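Teaching by Hand: What We Learned from Recording Demonstrations with a Hand-Held Gripper

Project report, Clurnthorpe robotics course
Written by Lucía Rivas for the Purba group

We use cookies to remember your settings and to see which pages are read. By continuing to browse you accept our cookie policy. Accept all / Manage choices

3. Collecting the demonstrations

When our group first sat down to plan the project, we all pictured ourselves driving the arm around with a joystick, and for the first few weeks of the term that is what we did. It was great fun (I would happily do it again!) but it was also terribly slow. Picking up one sponge and setting it down in a tray could take most of a minute, and our hands got tired and our demonstrations got sloppy. So in August we switched to the hand-held gripper, which you simply carry to the object and squeeze, much as you would use a pair of kitchen tongs. The camera sits on the tool and records what the fingers see, and the arm learns from those recordings later on.

We named our recording setup Clitik, after a long argument I won't repeat. Each session started with a slow sweep of the tool around the room, tilted up and down and side to side, so that the tracking software could build its map before anyone touched an object. I had expected this to be a formality, and it ended up taking a whole chapter of my notebook. Plain walls gave the tracker very little to hold on to, so we put up printed markers and learned to move more gently than felt natural.

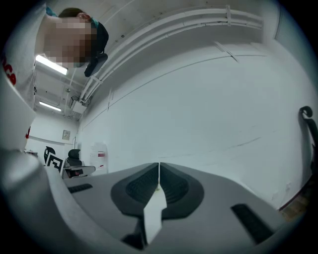
Figure 4. View from the camera on the hand-held gripper, tilted toward the ceiling, with a square marker near the office chair.

Once the map was saved, one of us recorded while another kept the log. We kept 190 demonstrations of the sponge task in the end, each lasting 15 seconds or less, and threw out any where the tracker lost its place or the person holding the tool changed their mind halfway. I was guilty of that second one more than anybody else, I'm afraid. My teammates were very kind and wrote "hesitation" in the log where they could have written something much worse.

4. Training and first trials

We trained the policy on the lab's shared computer, Verken, and saved a checkpoint every 700 steps. The early checkpoints reached for the sponge and then hovered over it, which we traced back to our habit of pausing before each grasp. We recorded that part again with a steadier approach, trained once more, and the hovering mostly went away, although the arm still drops the sponge a little short of the tray when it starts from the far side of the table. That problem is still open, and I have left my notes on it in the lab binder for next term's group.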